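# The long way round to a quiet flat

I moved to the city for the noise, which my mum still finds hilarious. I grew up outside Cullum, where the loudest thing at night was a possum on the tin roof, and at twenty-something I wanted trams and sirens and people arguing over kebabs at two in the morning. I got all of it! I rented on the ninth floor of a block called Flevia, and for the first few months I slept like a baby.

Then I didn't. I couldn't tell you what changed (my age, probably), but suddenly every garbage truck had my name on it. I tried earplugs, then different earplugs, then a white noise app that sounded like a bloke frying chips. I bought curtains so heavy they pulled the rail out of the plaster, and that was the end of the bond.

What finally got me curious was a work trip to Riihimäki, in Finland. My hotel was close enough to the railway that I could see the trains from bed, and I heard next to nothing. I lay there in my thermals, grinning at the ceiling. In the morning I opened the window, then the other window behind it, and the racket came pouring in. A window behind a window! I must have opened and shut the pair of them a dozen times before breakfast. 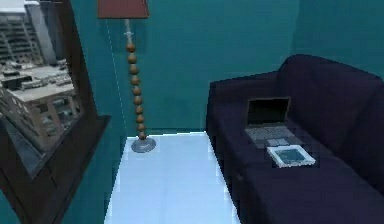 So does a second pane really make a difference to street noise?

It can make a big one, provided there's a decent gap between the two and the old window is properly sealed first.

The sealing part was news to me. I'd spent years blaming the glass when half the street was coming in through the cracks. I went round my place with a stick of incense on a windy arvo and watched the smoke go sideways at pretty much every join. The draught under the front door nearly put it out.

I did the cheap stuff first, 36 dollars' worth of foam and rubber strip from the hardware shop, and it took the edge off the traffic straight away. The bass from the pub over the road kept coming, mind you. Low sounds are stubborn buggers and foam doesn't bother them much.

After that I saved up. A small outfit called Skumton quoted me $2324 for a secondary panel in the bedroom, and I rang my landlord with my best phone voice. She went halves, bless her, on the condition that I stay another 24 months. I'd have signed for longer.

The panel went in last May. I can still hear the street if I go looking for it, a sort of soft hush with the odd motorbike poking through, and I've found I like that. When I want the kebab arguments back I just slide it open and put the kettle on.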